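# Planning a push when the gripper isn't the point

The planner team at Barkier spent most of the spring on contact. Their planner, Nulteo, was written for pick and place, and most of its users still run it that way. Since the last release it can also push and slide. We met the developer who wrote the pushing code at the company's Plustthorpe office, and asked why a firm that sells grasp planning wanted a second way to move things.

"Customers kept sending us flat parts," the developer said. "Lids, gaskets, plates. The grasp search would run to its time limit and give back nothing. With a flat thing on a flat table there is often no place for a finger to go."

The old planner treated any contact outside a grasp as a collision. That rule sat in three different modules, and getting it out took longer than writing the push model. Now each pair of bodies carries a contact mode, and the planner may change that mode at set points along the path. A finger is allowed to touch an object's rim. The wrist isn't.

Most of the testing happens in simulation, with one arm, a wooden table and a red disk. The interesting cases are the ones where something else is in contact with the disk. 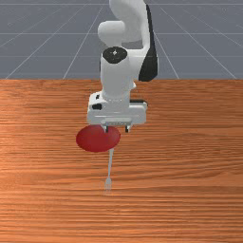
Siqueira, an integrator that has used Nulteo for two years, would put perception ahead of all this, arguing that a push planner is only as good as the pose it starts from and that overlapping objects are where pose estimates go wrong first.

The developer agrees with part of it. In simulation the planner can read the true pose of every body, and for a long time the tests did just that. The team now adds noise to the pose before the planner sees it. Out of 100 runs with the noise switched on, 76 ended with the disk inside the target zone. With true poses the same setup gave 100.

"The gap is what we work on," the developer said. "I don't look at the clean number anymore."

Much of the gap came from the approach. The planner used to bring the hand down over the object and then shift sideways, and a small pose error was enough to put a fingertip on top of the disk. The newer version picks a point beside the rim, lowers the hand there with the fingers open, and starts the push at low speed. It then replans every 54 milliseconds using the latest pose.
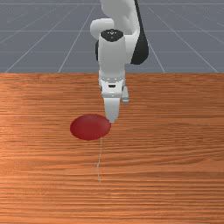 Why replan that often, one early user wanted to know, when the push itself is short and the controller underneath already corrects the path?

"Because the controller corrects the arm," the developer said. "It has no idea where the disk went." Friction is the part of the model the team trusts least. A disk pushed slightly off center will turn as well as slide, and the amount depends on a number that has to be guessed for each surface. Nulteo starts with a default and adjusts it during the push — the adjustment is crude, a single value for the whole table.

The tooling has had less attention. The log viewer shows the planned path and the path taken in the same color, and there is no way to step through contact changes one at a time. A new viewer is planned for August. Until then the developer uses a script that prints each mode change with a time stamp, and has sent it to anyone who asked.

The push mode is off by default. To try it, set `contact_modes` to `push` in the planner file and leave the grasp settings as they are.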